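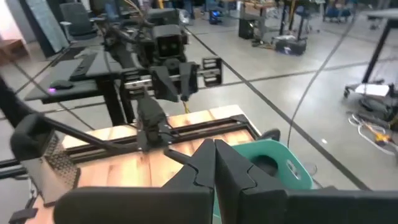

Wrist camera view, arm 1, jaws near closed. Arm 2 across the table.

Ticket 300 – Trillunetti two-arm kit, trial unit
Opened by: Mercy Mrema
Status: waiting on supplier

Arm 1 reports "grip fault" when told to close all the way. It stops short and the program halts. Arm 2 runs the same routine with no error.

Tuesday, Mercy: Restarted the controller, same fault. Swapped the gripper cables between arms. Fault stays with arm 1.

Tuesday, Declan Daly: Ran the homing routine 19 times, fault came up on two of them. Lowering the close force made no difference.

Reply from Haklow support, Cathal Mulcahy: Please send the gripper log and firmware version – we may replace the finger set.

Log sent. Trial extension requested.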